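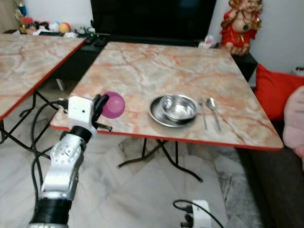 In Defense of the Folding Table

By Esi Ofori
12/03/2022

I've lived in my apartment for six years and I still don't own a proper dining table. My mother brings this up on the phone the way other mothers bring up grandchildren. She has sent me links. She once sent me a link to a table that seats fourteen, which would have meant taking out the wall between me and my neighbor.

What I have is a folding table. Metal legs, light enough to carry with one arm, bought off a man two streets over who was moving and wanted the space in his van more than he wanted my money. I eat at it, I pay my bills at it, and I've cut out a whole set of curtains on it (badly, but that was me and the scissors). And I've come around to thinking that for a lot of us, the big heavy dining table is a thing we buy for a life we're not living.

Think about who you know with a dining room. Now think about when they last ate in it. My cousin has a gorgeous oak table from Skadska, delivered by two men who had to take the front door off its hinges, and from January to November it holds mail. Mail, a sewing machine, one of those bowls of decorative balls. The family eats at the kitchen counter on stools. Then there's a holiday, and everybody spends the morning finding somewhere to put the mail.

I grew up eating at a folding table, so maybe I'm not the fairest judge. Ours came out from behind the refrigerator at dinner and went back after, and where it went depended on the weather and what was on television. In summer it was out in the yard. If there was a game on, it was in front of the couch, and my father would pretend that was for the breeze. We had steel plates and steel bowls that you could drop down a flight of stairs, and I did, more than once. Eighteen people came for my aunt's engagement, and we borrowed three more tables from up and down the street, all different heights, so the tablecloth went along in steps like a little waterfall. I remember that meal better than any wedding I've been to since!

Now, I know what the other side says, because I've had this argument with most of my friends. They say a real table makes you sit down. It gives the family a center. You can't build a home around something that lives behind the refrigerator. And I do get it – there's something about a table that's always there, with the scratch from the year somebody did their homework without a placemat. I'd like to have a scratch like that to point to. But my parents' table had plenty of marks on it, including a burn from an iron, and it got them while being carried all over the place.

The wobble, I'll give them. A cheap folding table wobbles, and a square of cardboard under one leg only helps until you move it. I had a Flilis before this one and soup was a gamble. You also have to watch your fingers when you close the legs, and if you've got little kids you should be doing that part yourself. And the feet will mark a soft floor if they lose their rubber caps, so buy spare caps. Yeon sells them in a bag and they fit mine fine.

What bugs me is the idea that it's a starter table. The saleswoman at Emico asked me, very kindly, if I was looking for something "for now." I'm past forty. I've had two careers. I don't think of my dinner as being for now. We have this way of treating anything that folds, stacks or rolls as a stage you pass through on the way to furniture that needs movers, and I don't see who that helps except the people selling it, and possibly the movers.

Meanwhile rents go up and rooms get smaller. A table that stays put takes its piece of the floor all day and all night, and most of us sit at it for maybe one meal. Mine gives the floor back. My niece does cartwheels where I had lunch. When my back went out last winter I did my stretches there, groaning like a ferry, and then I put the table up and had toast.

So if you have the room and you love your big table, keep it, and please invite me over. But if you've been eating off your lap for two years because you're saving for the real one, go get a folding table. Wipe it down, put a cloth on it if you feel like it, and call somebody to come eat. My mother is coming next month, as it happens. She's asked if she should bring a chair.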